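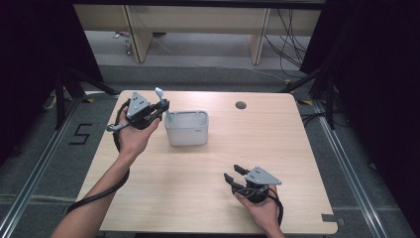
June 10, 2020

Hello from the tidy-up end of things! Today I want to talk about small white plastic tubs, a subject I've grown very fond of this winter. (Bear with me, it's a short thread.)

**1/** My bathroom bench used to be a jumble of brushes, tubes and hair ties. Now the toothbrushes stand up in one little open tub with rounded corners, and I can wipe the whole bench in one go. Bliss!

**2/** Stand them bristles up, please. I know some of you lay yours flat in a drawer and I love you anyway — but mine go in handle first, every time.

**3/** Translucent plastic is my favourite colour of plastic, if that's a colour. You can tell when there's a bit of grime in the bottom, and it looks at home in any room, even my mum's peach one. 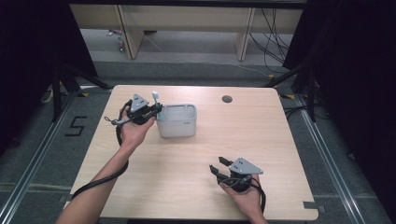 *Etlow Home & Tidy Club, Firkstead branch*

**4/** I do like a tub that's divided inside. Brushes on one side, toothpaste on the other, and no more fishing about at six in the morning with one eye open.

**5/** Before you buy anything, clear a table and try your bits in the tub there. A pale wood one is lovely to work on, and you'll soon see what fits and what topples.

**6/** We've got 34 tubs left in the club cupboard for members, so sing out if you'd like one. Next up is the cutlery drawer — I've been putting that off since November, and there are teaspoons in there I can't explain.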